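Knick-knack
From my Household Words pages, last fixed up 2022-07-24

A knick-knack is a small thing kept around the house mostly because somebody likes it. It's usually cheap, usually fits in a hand, and if you ask its owner what it's for you'll get a story instead of an answer. I've been writing up household words for a while now and this is the entry I get the most mail about, so it has grown well past what I meant it to be.
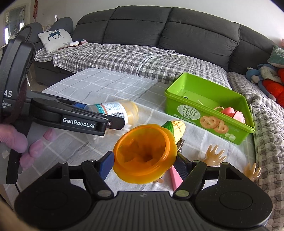 Orange plastic cup with a flared rim.

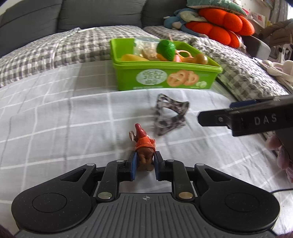

Small figurine in a tall red pointed hat.

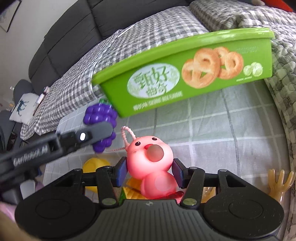 Pink bird-like figurine with a string loop at the top.

The name

English speakers have been saying knick-knack (or nick-nack, or nicknack, I've met all of them) since the 1600s. It's a doubling of knack, the same way we get chit-chat and riff-raff, and knack at that point could mean a trick or a clever little toy as well as a talent. So the word started out with some cheek in it, and I think it still has it.

There's a whole family of near neighbours. Bric-a-brac came over from French in the Victorian years and sounds dustier and a bit better off. Tchotchke is Yiddish with Slavic roots, and depending on who's talking it can be fond or withering. Bibelot is what you call it when you'd like to charge more. Gewgaw is showy and worthless, and gimcrack is showy and falls apart. My grandmother in Moncton called all of them dust collectors and owned more than anybody I ever met.

Svitlana Tymoshchuk wrote to me from Winnipeg to say that her family never used any one word, they just said "the little ones," as in don't bump the shelf, you'll knock the little ones. I love that! I've been saying it myself ever since.

What counts

People get surprisingly firm about this. My own rule is that a knick-knack has to be kept on purpose and left out where it can be seen. A thing in a drawer is only clutter until it comes out again. Useful objects can cross over (a thimble, a souvenir spoon, an egg cup that hasn't held an egg since the eighties), and once they've crossed over they rarely go back to work.

Ornaments on strings are a grey area. Phone charms, zipper pulls and tree decorations all have a proper job of hanging off something, but they drift. Half the ones in my house hang off nothing at all and live on the windowsill above the sink.

Siyabonga Kekana, who has argued with me by email about nearly every entry here, holds that anything made as packaging is disqualified. I don't agree. A nice tin is a knick-knack and I will die on that hill. He also wants fridge magnets out, on the grounds that they hold up the grocery list, and there I've gone back and forth and left them in for now.

A bit of history

Small ornamental objects are as old as houses, more or less, but the shelf full of them belongs to the nineteenth century. Factories could press, mould and paint things cheaply, wages stretched a little further, and the parlour needed filling. The furniture followed along. The whatnot, a stack of open shelves often made to stand in a corner, was built for exactly this, and so was the shadow box later on. Staffordshire potteries turned out spaniels and shepherds by the crate, frequently with plain backs, as they were going to stand against a wall.

Fairground prizes did their part, and so did seaside and railway souvenirs with a town's name on the front. After the Second World War plastic took over a good share of the work. In Canada a lot of us also got ours out of tea boxes. Red Rose packed little glazed Wade animals in with the tea starting in 1967, and there can't be many kitchens of that age that never had a hippo on the sill.

Then came gumball machines, chocolate eggs, cereal boxes and the blind box, where you pay first and find out which one you got afterward. I'm not above it. I have two of the same sulky rabbit to prove it.

Collecting and counting

Most people with knick-knacks don't think of themselves as collectors. The line gets crossed around the time you start writing them down. The biggest home list I've been sent ran to 2,486 pieces, typed, with a column for chips and another for who gave it. It had 811 birds on it, including 258 owls, and its owner told me she doesn't especially care for owls — people saw one on the shelf, assumed, and kept bringing them. Anyone who has ever owned a single ceramic frog will know how this goes.

If you want to keep a list of your own, put down where the thing came from before anything else. Maker's marks can be looked up later. Nobody can look up your Aunt Carol bringing it back from Gander in her coat pocket.

Living with them

Dusting is the great complaint. A soft paintbrush does better than a cloth on anything with ears or fingers. Glazed pieces can be washed in lukewarm water with a drop of dish soap, one at a time, in a plastic basin or with a tea towel laid in the bottom of the sink. Keep unglazed and painted ones out of the water, and please don't put old gilt anywhere near the dishwasher (I did a whole saucer that way and it came out bald).

Sun is harder on colour than people expect, reds and pinks especially. I swap my windowsill crowd over every October when the light gets low and I'm inside looking at them more anyway.

For tippy ones, a dab of museum wax or putty under the base holds well and rolls off afterward. Try it on a hidden bit of the shelf first if the finish is old. Cats regard putty as a challenge.

Getting rid of them

Thrift shops will generally take them, though not always happily. Garage sales are better, and the "everything in this box 25 cents" box is best of all, provided you can stand to watch. Kids go straight for it. When my grandmother's house was cleared, each of the cousins picked in turn from the kitchen table, youngest first, and whatever was left went to the church rummage sale, where my mother bought back four of them.

See also: Bric-a-brac, Egg cup, Junk drawer, Souvenir spoon, Whatnot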